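Small plaid box, keep or toss??
Storage & Decluttering > Small Stuff

plaidbox_jen
ok so clearing out the desk drawer and found this. red plaid, skinny, white label w/ some curly writing I can't read. have almost 90 of these little empty product boxes in there, all kinds. do I keep any

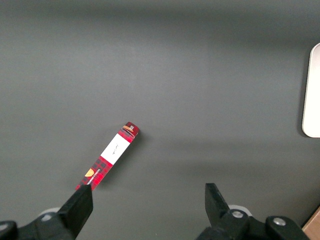
Lesego Shezi
Toss. Empty boxes are air you're paying rent on. I did mine in February, one trash bag, never missed a single one.

plaidbox_jen
ouch lol. but this one is PRETTY

drawer_goblin
pretty counts. I use long skinny ones as drawer dividers, lids off, laid end to end. pens in one, hair pins in the next. Been going 3 yrs

tomk527
Dividers made of cosmetics boxes fall apart in a month. thin card, corners split. Buy a tray. The Prurnex one is fine, cheap, fits a standard drawer

drawer_goblin
mine haven't split?? tape the inside corners. one strip each. done

tomk527
So now it's a box and tape and your time, for a tray that costs a few bucks.

Misis
does the box still have the thing in it? can't tell from the first post. if it's sealed gift it, if it's empty different question

plaidbox_jen
empty. whatever was in it is long gone, pen or lipstick or smth, it's that size

Misis
then recycle, unless it's shiny plastic coated. our pickup in Zisthorpe won't take coated card, had a whole bag sent back. Tear a corner, if it stretches it's plastic

Lesego Shezi
Or just trash. I know, I know. But people hang on to stuff for months waiting to recycle it right and then it never leaves the house.

Misis
disagree pretty strongly. tearing a corner takes two seconds

foldandfile
Third option, cut the plaid part up for gift tags. Flatten it, snip along the creases, hole punch. White label part you can write on the back of. I got 141 tags out of my stash last winter, still using them. Do NOT try it with a dull scissors, card goes fuzzy at the edge

plaidbox_jen
ooh tags. ok that I would do

tomk527
you will not do it. You'll have a bag of flat boxes marked "tags" next year

plaidbox_jen
rude. probly right

drawer_goblin
give yourself one shoebox. whatever fits stays, rest goes tonight. mine is an old Jacobs boot box so bit of a cheat, it's huge

Lesego Shezi
A shoebox I can live with. Pick favorites first though, don't start from the pile or you'll keep the first forty you touch.

foldandfile
^ this. also sort flat not standing, they take up a quarter of the room

plaidbox_jen
ok 11pm update. kept 12, plaid one made it. tore corners on the rest, most ok for recycling, the coated ones went in the trash sorry Misis. found two stamps and a dead battery under them. drawer closes now. doing the bathroom one tmrw, there's soap boxes in there, dont start

Misis
batteries don't go in the trash either!!

plaidbox_jen
I KNOW it's on the counter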